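Chores, Graded: The Snack Edition
Gallery and grumbling by Ghislain Boychuk
5 September 2018

I have been collecting evidence on the question of whether a machine can do my housework since February, when my sister informed me at dinner that I would be replaced by one within the year. I said I would welcome it. I am still emptying the dishwasher by hand, so somebody owes somebody an apology.

The trouble with the question is that it gets answered by two kinds of people. The first kind sells robots. At the Astusora showroom I was told that domestic help was "basically solved," by a man standing next to a machine that had been switched off for the afternoon. The second kind has seen one robot fall over in one video and considers the matter closed. I wanted something in between, which meant looking at small, dull jobs and asking of each one: would I pay to have this done for me, and would I have to do it again afterward?

My inbox now holds 221 messages from readers of this page, most of them about folding fitted sheets. We are not doing fitted sheets. I can't do fitted sheets. This time the job is the gift bag, which covers a surprising amount of ordinary life: party favors, groceries, the thing you grab on the way out the door because you forgot it was somebody's birthday.

1. The bag

Snacks in a paper gift bag, cakes on the front, an arm on either side. Two arms is the right number for this job, as anyone knows who has tried to hold a paper bag open with an elbow. 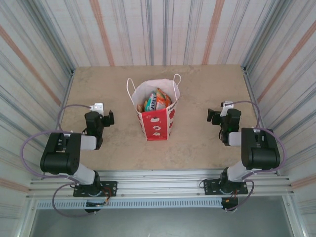
2. The snacks

People assume the bag is the hard part, and I did too until I spent an evening at my own kitchen table filling party bags with a pair of salad tongs in each hand (Penner brand, nice and springy, and I don't recommend it). The bag just stands there looking nervous. It's the packets that fight. They are slick and puffed up with air. The seam at the end is the only part worth grabbing, and it is always underneath. Pinch the middle and you have crumbs. Pinch too gently and the thing slides away across the table like a bar of soap.

Then there's the matter of lying flat. A packet of sandwich biscuits on a smooth tabletop offers a pair of fingers almost nothing to get under. You and I solve this without thinking, by dragging it to the edge or digging in with a nail. A gripper has no nails, and I have yet to see one advertised with any.

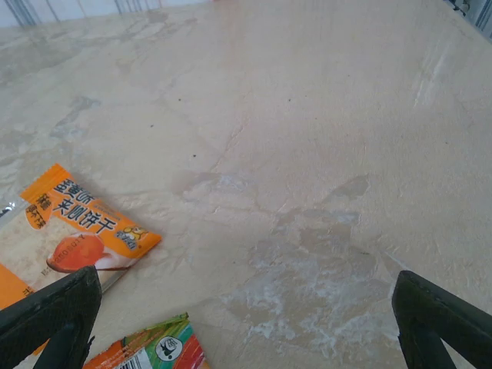 Which brings me to money. The Jundeck brochure, which I have read more often than some novels, offers a home helper for 3,000 dollars and promises that it will "handle everyday items." I wrote to ask whether a bag of chips was an everyday item. They wrote back to ask how many I needed moved. I said nearly 200, to see what would happen, and was passed along to the warehouse division, where a very patient woman explained that in a warehouse they put the chips in a box first. The box is the everyday item. I thought that was the most useful thing anyone in the business had told me all year.

Shop floors get to cheat like that. Everything arrives in cartons, the cartons are all one size, and if a product is floppy somebody upstream makes it stiff. At home the floppy thing is the whole job. Laundry is floppy, bread is floppy, and so is the cat, who objects to being handled at any price.

My grade for the gift bag, as a chore for machines in general: C plus, with encouragement. I would let one pack the favors for a child's party if the party were next week and I could check the bags beforehand. I would not yet let one near the cake.

Next up is the Zorutero, which is supposed to match socks. I have sent it my drawer.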